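How I Sort a Mixed Grocery Haul (Without Losing the Cookies)

Tuesday, October 30, 2018

I do one big shop a month, and it always ends up the same way: four bags by the door, everything jumbled together, and me standing there eating crackers out of the box with my coat still on. For years I put things away straight out of the bag. Then in the spring I found a jar of peanut butter in the linen closet and decided I needed a system, even a silly one.

So this is my system. It takes me 42 minutes for a full month's haul, and that includes making tea.

What you need

A table you can clear off completely. Mine came from a secondhand place in Watgate and it has nice rounded corners, so I've stopped bruising my hip on it.
A marker.
A few bins or shoeboxes. I use the shallow Kusix ones, the small size, but shoeboxes are fine.
A damp cloth, for the bottle that leaked. There's always a bottle that leaked.

Step 1. Clear the table

All the way! Mail, keys, the candle you never light. I used to leave the mail in a corner and then I'd find a water bill in the snack bin two weeks later.

Step 2. Empty every bag before you put anything away

This is the hard one for me, because I want to run the cold stuff to the fridge and then I get distracted and start reorganizing the freezer. Cold stuff goes straight in, no rearranging, door shut, come back. Everything else goes on the table.

Step 3. Split it into "eat and drink" and "everything else"

Don't be clever yet. You only want two groups at this point. Food and drinks go in the middle where you can reach them from any side, and the household things get shoved over to one edge. I go left, but I don't think it matters. Things will sneak across (cookies are the worst for this, they're always hiding behind the paper goods) and you can fish them out at the next step.

The middle pile can be as messy as you like. I tried making rows once and it doubled the time.

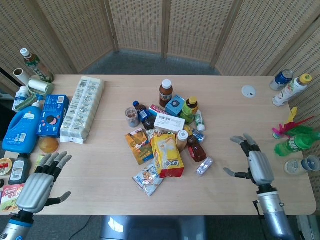 Snacks and drinks in the middle, household things down the left. Yes, the Oreos still need to move over.

Step 4. Pull out the bottles

Bottles first, always. They roll, they're heavy, and once they're gone the pile shrinks by half and you feel like a genius. Stand them all up and check the caps while you're at it. Iced tea and soda go together on the low shelf at my house. If you buy the big ones, put them at the back and keep the little ones in front, or you'll be knocking them over until the next shop.

Step 5. Boxes, then bags

Boxed snacks stack, so they get the shelf. Bagged ones don't, so they get a bin. I stand the bags up on end like files in a drawer — biscuits, chips, whatever came home — and write the month on the front of the bin. This one says October. Next month I'll cross it out and write over it, and eventually I'll need a new bin.

If you have two of something, the older one goes in front. I know you know that. I know it too, and I still opened the new crackers last week.

Step 6. Deal with the tiny stuff

Little packets, little tubes, anything that would fall through a wire shelf. These get one small box of their own, and I don't sort inside it. I keep mine at eye level. Before I did this I bought the same seasoning packet 7 times.

Step 7. Now the household edge

Paper things go up high because they're light. Lint rollers go by the coats, where you'll use them. Empty cardboard tubes go in the recycling, unless you're like me and save them for wrapping cords, in which case keep a couple and let the rest go. Check for stray food one more time here.

Step 8. Wipe the table and put the receipt somewhere

I tape mine inside the pantry door. My last trip to Choo (the market over in Betham, the one with the steep parking lot) gave me a receipt that reached the second shelf, and having it there did stop me from buying more tea. For a week, anyway.

If your pantry is deeper than mine, you might want to do the back row before step 4. I've only got the narrow kind so I can't help much there.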